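Accueil Cours Bibliographie Calendrier Contact

Écouter la danse : notes pour la troisième séance
Partition, orchestre et plateau 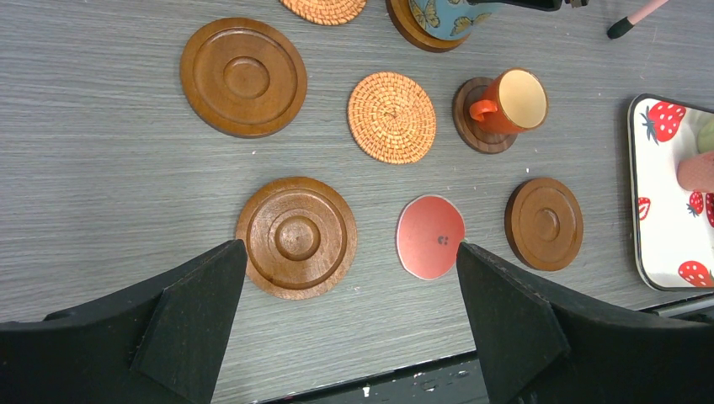
Temps de lecture : 3 minutes

Bienvenue à toutes et à tous, et merci d'avoir été si nombreux la dernière fois (j'ai bien cru qu'il faudrait aller chercher des chaises dans le couloir !). Nous avions laissé le chorégraphe seul avec ses danseurs ; nous allons maintenant descendre dans la fosse, là où se décide une bonne partie de ce que l'on croit voir.

1. Qui commande, la musique ou le pas ?

Au XIXe siècle, le compositeur de ballet travaille souvent sur commande très précise. Pour La Belle au bois dormant, Petipa remet à Tchaïkovski un programme détaillé, avec le caractère de chaque numéro et souvent le nombre de mesures. On imagine volontiers une humiliation – et pourtant quelle partition ! Gardez cet exemple en tête, nous y reviendrons en parlant de la contrainte.

Le cas inverse est celui d'une musique écrite pour le concert et dansée plus tard. Le Prélude à l'après-midi d'un faune de Debussy date de 1894, la chorégraphie de Nijinski de 1912. Écoutez d'abord la flûte les yeux fermés, puis regardez une reprise filmée : les danseurs avancent de profil, par plans, et ne cherchent guère à épouser la souplesse de la ligne. Ce décalage est très beau, et il mérite qu'on s'y attarde un peu.

2. Le tempo, affaire de corps

Un saut a une durée. Le chef peut presser un allegro au concert, mais au théâtre il a devant lui quelqu'un qui doit retomber. Adom Opoku, qui a longtemps accompagné les classes au piano et que certains d'entre vous connaissent, parle de « respirer avec les genoux des autres ». Je n'ai jamais trouvé mieux.

Nous comparerons en classe deux versions de l'adage à la rose. Notez les endroits où l'orchestre attend, et demandez-vous si l'attente s'entend ou si elle se fond dans la phrase.

3. Travail pour octobre

Choisissez un extrait de ballet de votre goût, ancien ou récent, et rédigez une page (487 mots au maximum, je sais, le chiffre est bizarre, il vient de l'ancien formulaire et je m'y suis attachée). Écoutez sans l'image, puis avec. Dites ce qui a changé dans votre oreille, sans raconter l'intrigue.

L'entretien avec Adom dure presque 20 minutes et se trouve dans le dossier « Annan », avec les partitions de piano. Pensez à apporter un crayon.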